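12月4日

ポイントカードの話をする。財布が閉まらなくなったからだ。

レジで会計をしようとして二つ折りの財布を開いたら、カードが扇のように広がって床に落ちた。後ろに並んでいた人が拾ってくれたのだが、そのうちの一枚が、もう三年は行っていないクリーニング屋のものだった。スタンプは2個。あと何個で何がもらえるのか、印刷が薄れて読めない。それでも受け取るとき、私は「あ、大事なやつです」という顔をしてしまった。

帰宅して机に全部並べてみた。パン屋、眼鏡屋、引っ越す前の町の美容院、それから「サカウ」という喫茶店のもの。サカウのカードはコーヒーを飲むたびに店主が万年筆で日付を書き込む方式で、インクがにじんで、どれが何月なのか本人にも判読できないらしい。前に聞いたら「まあ、だいたいで」と言われた。だいたいで一杯無料になるなら文句はない。

問題はドラッグストアの「ヴァルコン」である。ここはカードをやめてアプリに移行した。移行の手続きには旧カードの番号と、登録時の電話番号と、登録時のメールアドレスがいる。登録時のメールアドレスというのは、学生のころに勢いで作った、口に出すのもはばかられる文字列のことだ。サポート窓口に電話したら、それを一文字ずつ読み上げるよう求められた。担当の方は最後まで声の調子を変えなかった。プロだと思う。
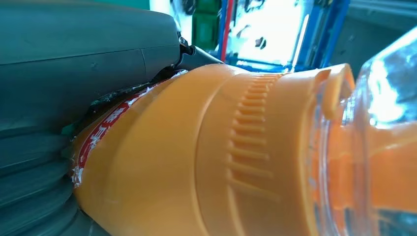 そうまでして救出した残高が794ポイント。使えるのは500ポイント単位なので、500円引きにしてもらって、残りの294ポイントはまた塩漬けになった。有効期限は3月末。つまり私は、この294ポイントを500に育てるため、春までせっせと通うことになる。歯磨き粉なんて家に在庫があるのに、昨日もう2本買った。店の思うつぼという言葉があるが、つぼの中はわりと暖かい。

この話を延ウジンさん(Woo-jin Yeon と書くほうが本人は好きらしい)にしたところ、彼はポイントの類を一切貯めないのだという。レジで「カードはお持ちですか」と聞かれたら「ないです」、「お作りしますか」には「いいです」。会計が終わるまで五秒もかからない。うらやましいと言うと、代わりに航空会社のマイルを十年以上貯めていて、一度も使ったことがないと白状した。人のことを言えた義理か。

というわけで財布の整理に戻る。捨てる山と残す山を作ったのだが、捨てる山がなかなか高くならない。美容院のカードはどう考えても要らない。新幹線に乗って髪を切りに行く予定はない。ただ、裏に担当者の字で「次は前髪短めに」とメモがあって、これを捨てると次の前髪の方針がわからなくなる。残す山へ。眼鏡屋は来店記録がレンズの度数と一緒になっているので残す。パン屋は満点まであと一歩なので当然残す。

結局、捨てたのはクリーニング屋の一枚だけだった。検索したら去年閉店していた。

財布はまだ閉まらないので、カードケースを買うことにした。近所の雑貨屋「ヴォンドモント」に手頃なのがあり、レジに持っていったら、ただいま会員登録をするとその場で一割引きだと言われた。

カードケースの一枚目のポケットには、いまヴォンドモントの会員カードが入っている。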